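Institut Kidach

L'Institut Kidach est un établissement privé d'enseignement secondaire et technique, fondé à Ezzat sous le nom de Cours Gristemik. À l'origine, il préparait surtout aux concours des écoles de commerce et occupait deux étages d'un immeuble de la rue des Tanneurs. Les classes de sciences ouvrirent plus tard, après le rachat d'une ancienne filature voisine, dont la façade de brique a été conservée.

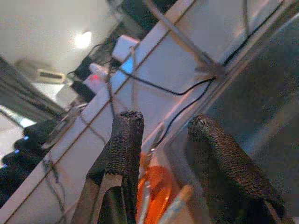 Doigts de préhension garnis d'un revêtement à mailles sombres, de part et d'autre d'un objet orange.

L'établissement devint mixte lors de sa fusion avec le pensionnat Deltia, situé sur l'autre rive. Les deux maisons gardèrent quelque temps des directions séparées, et leurs bulletins parurent sous des titres différents – usage que les anciens élèves ont longtemps maintenu dans leur annuaire. Le nom actuel fut adopté à la même époque.

Le campus comprend 2 sites. Celui d'Ezzat accueille les classes générales, l'internat et la bibliothèque, riche de 4 000 volumes. Le site Deltia regroupe les sections techniques et un gymnase de 2 000 mètres carrés, inauguré le dimanche 7 octobre 2018.
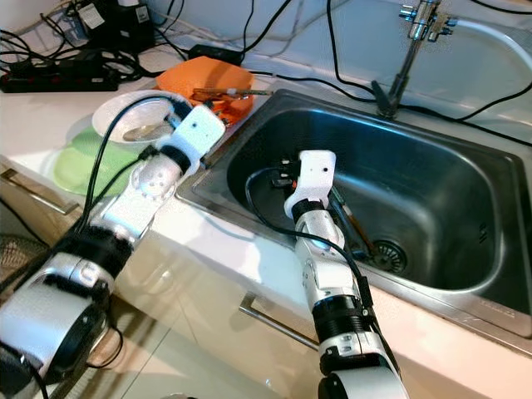
Bras robotisés blancs au-dessus d'un plan de travail de cuisine avec évier en inox.

L'institut compte 273 élèves, dont un tiers d'internes. L'admission se fait sur dossier et entretien, les candidatures étant closes en février. Le latin, obligatoire sous le Cours Gristemik, est devenu une option ; l'allemand demeure la première langue vivante la plus choisie.

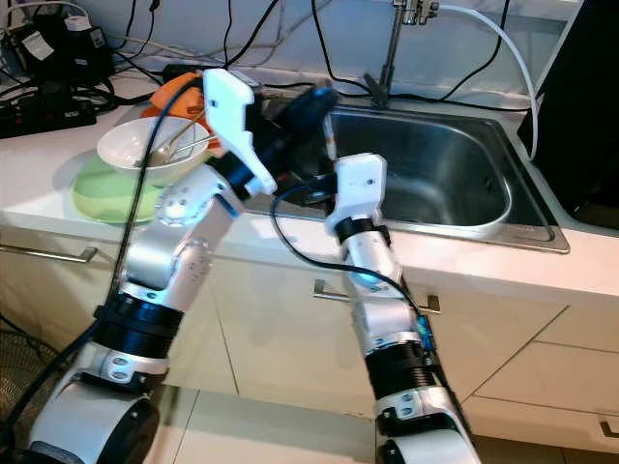

L'enseignement technique est organisé en trois années, la dernière comportant un stage et un mémoire soutenu devant un jury. Le programme de deuxième année traite de la mécanique, de l'électricité et des automatismes. Le cours sur les chaînes articulées y aborde les bras formés de segments cylindriques reliés par des bagues noires nervurées et des articulations arrondies, avec une pince blanche à l'extrémité. L'épreuve finale comprend un dessin d'ensemble et une note de calcul.

La revue des élèves, Le Fuseau, paraît chaque trimestre.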